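3.2 What people do with a heap of letter cubes

I should say up front that this was meant to be the boring part of the study. Renato Sarmiento and I had planned to spend our time on spelling proper, and the spreading-out-and-lining-up business was going to be a paragraph in the methods. Then we watched the first few sessions back and kept stopping the playback to argue about it, and so it has its own section now (sorry to our page limit).

The setup was plain. Each person sat down at a table, got a small cloth bag of letter cubes, and was asked to make a word. We didn't say how to empty the bag, where on the table to work, or whether the leftover cubes should be tidied up. We ran 276 sessions this way, most of them in the back room at the Candedis library branch and the rest in our own lab at Navarro. A session ended when the person said they were done, or when we got to 50 minutes, and only a handful of people ever got anywhere near that.

The first thing we noticed is that almost everybody makes two zones. There is a supply zone, where the cubes land and mostly stay, and there is a building zone, where the word goes. We never asked for this! The supply zone is nearly always the far one. I had expected people to keep their cubes close and build farther out, the way you might keep your hand of cards near your chest, but they like the word close to them and the spares up the table. Renato thinks it is about reading, because you want the thing you are reading under your nose. I think it is about elbows. We have not settled this, and the data in Section 4 can be read either way.

The second thing is how short the row stays for how long. People will put down two or three cubes, snug them up, and then fuss. They square the faces, they close the gaps, they nudge the end cube in and then nudge it back out. In our coding scheme, which we adapted from an old scheme called Manon that was made for domino play, we call this "truing." It took up far more of the session than choosing letters did. One of our adult participants trued a row for so long that I checked my watch, and then he took the whole thing apart and started again with a different word.

Truing also depends on the table, which we should have thought of and didn't. Our May sessions used a white laminate top, and people lined their cubes up with the table edge. When we switched to brown wooden tables with a strong grain, the grain became the ruler. Rows drifted until they ran along the streaks, even when that left them slightly off from the edge. Figure 3 gives an idea of the layout on the wooden top, with a short row and the spare cubes left farther up. We now think of the surface as part of the task, and I would beg anyone repeating this work to report what their table looks like.
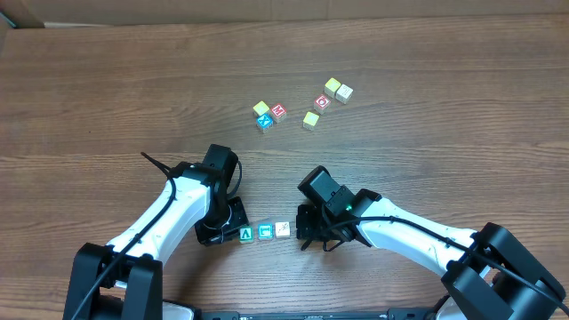
Figure 3. Short row of three letter cubes on the wooden tabletop, with seven more cubes farther up.

A word about the cubes in the supply zone. We had wanted to treat them as background, but people do things with them. Some leave them exactly where they fell. Some turn every last one letter side up before they begin, and this group (we call them turners) took longer to start and then made fewer swaps once they got going. Dexter Talavera, who did the second round of coding, pointed out that turners also tend to spread the cubes apart so that none of them touch. I went back through my own notes and he was right, and I had written "nice and airy" next to several of them without ever thinking to code it. Spacing in the supply zone is now a proper variable, scored from still images taken every 40 seconds.

We did lose some material. The Skonder cubes we bought first had a slick finish and slid whenever the table was bumped, so we dropped those sessions from the spacing analysis and kept them only for word choice. We also threw out stills where a hand or sleeve hid more than one cube. That left us with 600 usable stills, which Dexter and I each scored separately. Where we disagreed it was nearly always over whether a cube belonged to the row or was just parked near it. We ended up using touch as the rule: if a cube is touching the row, it is in the row, and if there is any gap at all it counts as supply. It is a crude rule and it miscounts people who like to leave air between their letters, so those participants are marked separately in Table 2.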